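サイト内検索 キーワードを入力 検索

備品相談窓口 チケット345
ホワイトボードの字が消えきらない(203号室)
2019年5月28日(火曜日) 投稿:テーダ・ロイター

こんにちは、プレンデン教室のテーダです。備品の相談はここに書けばいいと聞いたので、長くなりますが書きます。途中経過も同じチケットにどんどん足していくつもりなので、読みにくかったらごめんなさい!

困っているのは203号室の大きいほうのホワイトボードです。白くて、銀色の細いアルミ枠のついたやつ。黒いマーカーで書いて普通のイレーザーで消すと、字が灰色にうっすら残ります。最初は目の錯覚かと思いました。でも夕方、横から光が入るとはっきり読めるんです。先週の文法の授業で書いた活用表がまだ読める。その下にもう一段古い、たぶん誰かの買い出しメモ(「牛乳」と「封筒」だけ読めました)もいます。

授業で一番困るのは、新しい字と古い字が重なるところです。アルファベットを教えるクラスでOを書いたら、下に残っていた線がちょうどひっかかって、生徒さんがQだと思ってノートに写していました。これはさすがに直したいです。

とりあえず現状を書いておきます。

症状:書いてすぐ消せばだいたい消える。授業ひとコマ、つまり90分以上置いた字は残る。黒がひどくて、赤はまあまあ、青はその中間。左上と真ん中が特に悪い。右端はあまり使っていないのできれい。

使っているもの:備え付けの黒いイレーザー。マーカーは引き出しにいろいろ混ざっていて、どれがどれだかよくわかりません。

試したこと:乾いたイレーザーで強くこする。腕が疲れただけでした。

次に何をしたらいいでしょう? アルコールで拭いていいのか、それとも触らないほうがいいのか、そこだけでも先に教えてもらえると助かります。

返信:ルクサンドラ・ギツァ(備品窓口)

テーダさん、詳しくありがとうございます。強くこするのはいったん止めてください。表面に細かい傷が入ると、そこにインクが入ってもっと消えなくなります。

先に確認させてください。イレーザーの裏の布(フェルト)の部分は何色ですか。あと、ボードの裏側にラベルが残っていたら、表面の種類を知りたいです。ホーローか、塗装スチールか、そのどちらかが書いてあるはずです。それによって使えるものが変わります。アルコールは種類がわかるまで待ってください。

追記:テーダ

イレーザーの布、見てきました。真っ黒です。もとは何色だったんでしょうか。白い紙の上でとんとんしたら、紙の上に黒い粉の山ができました。これで拭いていたら、それはもう拭くというより塗っているようなものですよね……。恥ずかしい。

とんとんした後に消してみたら、ほんの少しだけましになりました。でもまだ「牛乳」はいます。

裏のラベルのほうは、ボードが壁のフックにかかっていて見えません。ひとりで外すのは怖いので(けっこう重いです)、明日、秀英さんが来たら手伝ってもらいます。毛秀英さん、隣の教室の先生です。

追記:テーダ

ボード、外しました! 秀英さんと両側を持って、せーの、で上に持ち上げて、フックから浮かせてから手前に。書いておくと、これからやる人は必ず先にトレイのマーカーを全部どけてください。私はどけ忘れて、持ち上げた瞬間に一本残らず床へ転がりました。一本は棚の下に入ったままです。定規でかき出そうとして、定規も入りました。

裏にラベルはありました。半分はがれていますが、プルノマのロゴと、その下に「塗装スチール」と読めます。型番のところはちょうど破れていて読めません。裏面の四隅にはゴムの足がついていて、そのうち右下がべたべたに溶けています。これは別の話かもしれないけど一応。

机の上に寝かせたら、壁にかかっていたときよりずっと作業しやすいです。肩より上で拭かなくていいし、液がたれない。それに寝かせて低いところから見ると、残った字がびっくりするほど見えます。歴史の教科書みたいでした。秀英さんが「この上のほう、私の字だ」と言って、すごく申し訳なさそうにしていました。いえいえ、私の字のほうが多いです。

返信:ルクサンドラ・ギツァ(備品窓口)

塗装スチールですね、わかりました。ホーローより傷がつきやすいタイプなので、やさしいものから順番に試しましょう。

まず、乾いたきれいな布で全体の粉を取ってください。マイクロファイバーがあればそれで。
そのあと水で固くしぼった布で拭いて、すぐ乾いた布で水気を取ります。
それでも残るところは、残った字の上から新しい黒マーカーでなぞって、乾く前に拭き取ります。新しいインクの溶剤が古いインクを溶かします。
まだ残るなら、ホワイトボード用のクリーナー。なければ無水でない普通の消毒用アルコールを布に少し。ボードに直接かけないでください。枠の隙間に入ると面倒です。

研磨剤入りのもの、メラミンスポンジ、台所用のクリームクレンザーは使わないでください。確かによく消えます。でも表面のつやごと消えてしまって、次の週からもっとひどくなります。

それから、引き出しのマーカーに油性が混ざっていないか見てもらえますか。

追記:テーダ

メラミンスポンジ、ちょうど給湯室から持ってこようとしていたところでした。危なかった! 元の場所に返しました。

やった順に書きます。

乾いた布。マイクロファイバーはなかったので、眼鏡ふきの新しいのを二枚使いました。小さいので時間はかかりますが、布がみるみる灰色になって、ちょっと楽しいです。イレーザーの粉がこんなに残っていたとは。これだけで全体がひとまわり明るくなりました。壁紙と並べて見たら前は黄色っぽかったのに、今は青みのある白です。

水拭き。赤はここでほぼ全部取れました。青も大半。黒だけががんばっています。あと、拭いた直後は「全部消えた!」と思ったのに、乾いたら戻ってきました。濡れていると残りの線が見えなくなるんですね。これから試す方は、必ず乾いてから判断してください。私は一回喜びすぎて、秀英さんを呼びに行って、戻ってきたら字も戻ってきていました。

なぞって消す方法。これがいちばん驚きました。「牛乳」の上を黒でなぞって、すぐ拭いたら、本当に両方いっしょに消えたんです。牛乳がいなくなって少しさびしいくらい。ただ、全部の字をなぞるのは大変です。活用表は途中でいやになりました。それと、なぞった線と古い線がずれていると、ずれた分だけ細く残ります。なぞるより、字のまわりを塗りつぶすようにしたほうが早かったです。マーカーは減りますけど。

油性マーカーの件。ありました……。引き出しを全部出して、一本ずつ読みました。ほとんどがホワイトボード用で、混じって油性が二本。キャップの形がそっくりで、しかも両方黒です。秀英さんによると、段ボールに宛名を書くために誰かが入れたらしいです。油性は赤いテープを巻いて、郵便物の棚に引っ越しさせました。あと、かすれて出ないのに引き出しに戻されていたのが山ほど。これは捨てました。出ないマーカーを戻す人の気持ちはわかります、私も戻していたので。

返信:宝山ジャン(プルノマ サービス担当)

ルクサンドラさんから転送していただいて拝見しました。プルノマの宝山です。順番はそれで合っています。少しだけ補足します。

油性で書いた跡は、なぞる方法が一回では効かないことがあります。同じところを二、三回くり返すか、アルコールを使ってください。アルコールのあとは必ず水拭きをして、しっかり乾かしてから使ってください。アルコールが残った状態で書くと、インクがはじいたり、逆に定着したりします。

右下のゴム足が溶けている件は、古い型でときどきあります。壁紙に色が移ることがあるので、戻す前に取り替えたほうがいいです。部品は封筒で送れます。型番が読めないとのことなので、ゴム足の直径だけ測って教えてください。

なお、全面を掃除した直後は、いきなり授業で使わず、端に小さく一文字書いて、しばらく置いてから消してみることをおすすめします。

追記:テーダ

宝山さん、ありがとうございます! ゴム足は測ってメールしました(定規が棚の下なので、巻き尺で)。

アルコールをやりました。窓を開けて、布に少しつけて、左上から。ルクサンドラさんの注意どおりボードには直接かけていません。左上の黒い跡は一回目で薄くなり、二回目でほとんどわからなくなりました。真ん中はもう少しかかりました。真ん中はみんなが書く場所だからでしょうか、何層にもなっている感じです。布をこまめに裏返さないと、取ったインクをまた広げてしまいます。私はこれをやって、左側に薄いグレーの雲を作りました。慌てて新しい布で拭いたら取れたので大丈夫です。

拭き方も、最初はぐるぐる円を描いていたんですが、秀英さんに「上から下へ、一方向で」と言われて変えました。たしかに拭き残しがわかりやすいです。秀英さんは窓ガラスもそうやって拭くそうです。私はぐるぐる派で生きてきました。

そのあと水拭き、乾拭き。それからお昼ごはん。戻ってきて、乾いた状態で斜めから見て、活用表なし、買い出しメモなし。やったー!

ここで戻したい気持ちをぐっとこらえて、宝山さんのおすすめどおり試し書きです。何を書くか迷って、いちばん左上が悪かった場所なので左上寄りに、黒でAを一文字だけ。本当は「端に小さく」だったのに、わりと堂々と書いてしまいました。横棒は短くて、右の足がちょっと長い。アルファベットを教えている人間のAとしてどうなの、と思いますが、消える字なので許してください。ボードは机に寝かせたまま、角の緑の丸いのも、枠の上のクリップもそのままです。
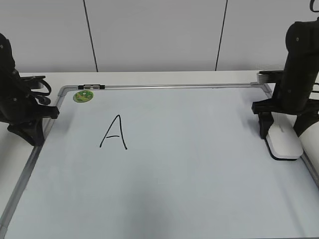 試し書きの字は、どのくらい置いてから消せばいいですか?

普段の授業と同じ長さだけ置いて、乾いたイレーザーで一度だけ拭いてください。それで跡が残らなければ、ふだんの使い方で問題ありません。(宝山)

追記:テーダ

では授業と同じ長さで。タイマーをかけて、その間に宿題の丸つけをしていました。待っている間にイレーザーも洗いました。ぬるま湯に台所洗剤を少し入れて押し洗いしたら、水が墨汁みたいになって、三回替えてもまだ黒い。あきらめて新しいのをお願いすることにします。ルクサンドラさん、イレーザーの替えって申請できますか? 布だけはがして替えられるタイプがあると聞きました。

で、タイマーが鳴って、倉庫にあった未使用のイレーザーで一度だけ拭きました。

消えました! 斜めから見ても、低いところから見ても、わかりません。秀英さんにも見てもらいましたが、どこに書いたか当てられませんでした。

うれしくなって赤と青でも同じことをしました。どちらも跡なしです。ただ、引き出しの奥から出てきた古い緑のマーカーだけは、少し残りました。インクが古いのか、もともとそういうものなのかはわかりません。水拭きで取れたので、そのマーカーは捨てました。

返信:ルクサンドラ・ギツァ(備品窓口)

おつかれさまでした。よかったです。替えの布がはがせるイレーザーは在庫があるので、ゴム足といっしょに送ります。クリーナーの小さいボトルも一本入れておきますね。

今後のお手入れは、このくらいで十分だと思います。

授業のあとは毎回消す。前の人の字を残したまま帰らない。
週の終わりに水拭きと乾拭き。
月に一度、クリーナーで全体。
イレーザーの布は黒くなったら一枚めくる。

「消さないでください」と書いて一週間残すのがいちばん跡になります。残したい内容は写真に撮るか、紙に書いて貼ってください。

追記:テーダ

「消さないでください」、書いていました。私が。しかも枠で囲って二重線まで引いて。今日からやめます。

荷物、届きました。ゴム足はぴったりでした。古いべたべたは、ドライヤーで温めるともっとべたべたになったので、逆に保冷剤を当てて固めてからプラスチックのカードではがしました。このほうが断然きれいに取れます。壁のほうにも丸く茶色い跡がついていましたが、これはボードの裏に隠れるので見なかったことにします(ルクサンドラさん、やっぱり別のチケットにしたほうがいいですか?)。

壁に戻すのは外すときより難しかったです。上のフックが見えないまま二人で探ることになるので、先に壁のフックの位置に合わせて、ボードの上枠に付箋を貼っておきました。付箋とフックを合わせてゆっくり下ろすと、ことんと入ります。一回目は片方しか入っていなくて、斜めになっていました。手を離す前に下から軽く引いて確かめたほうがいいです。

それから引き出しの中を仕切りました。ホワイトボード用だけを入れる箱と、かすれたものを入れる箱。かすれた箱は金曜に私が空にします。赤テープの油性は郵便棚のまま。グラジナさん(受付のクラフチクさん)が「宛名用」と大きく書いた封筒に入れてくれました。そうそう、油性を引き出しに入れていた犯人はグラジナさんでした。本人が名乗り出ました。お詫びにクッキーをもらったので、私はもう何も言いません。

返信:グラジナ・クラフチク(受付)

読みました。犯人です。マーカーの見分け方を教えてください。キャップを外さないでもわかりますか。

返信:宝山ジャン(プルノマ サービス担当)

軸の文字で見分けるのが確実です。「ホワイトボード用」または「ドライイレース」と書いてあれば大丈夫で、「油性」「パーマネント」とあるものは使わないでください。文字がすり切れて読めないものは、紙の上ではなく、ボードの隅に点をひとつ打って、乾いてから指で軽くこすってみてください。取れなければ油性です。その点は上からホワイトボード用でなぞれば消えます。

追記:テーダ

隅に点を打つ方法、さっそくやりました。文字の消えた黒が一本あって、白か黒かどきどきしましたが、ホワイトボード用でした。箱に戻しました。

もう一週間使ってみた感想です。跡は出ていません。木曜の午後に、別の先生が書いた時間割が翌朝まで残っていたのですが、新しいイレーザーでさっと消えました。ちょっとだけ力を入れた気もします。でも水はいりませんでした。アルファベットのクラスのOも、ちゃんとOに見えているようです。

ひとつだけ気になっているのは、真ん中の低いあたり、光の具合で表面のつやが少し鈍く見えるところがあることです。たぶん昔、誰かが何か強いもので磨いたんだと思います。書くのも消すのも問題ないので、様子見でいいでしょうか。

返信:宝山ジャン(プルノマ サービス担当)

書けて消えるなら、そのままで構いません。そこだけ消えにくくなってきたら、書く位置を少しずらして使ってください。全面が消えにくくなったときは張り替えのシートもありますので、7月に定期訪問でそちらへ伺うときに見ます。

追記:テーダ

7月、お待ちしています。それまで週末の水拭きを続けます。当番表を作って203号室のドアの内側に貼りました(もちろん紙です)。秀英さんと私で交代です。

このチケットは閉じてもらって大丈夫です。ゴム足の丸い跡のほうは、新しいチケットを立てました。棚の下のマーカーと定規は、まだ棚の下です。

ルクサンドラ・ギツァがこのチケットを「解決済み」に変更しました。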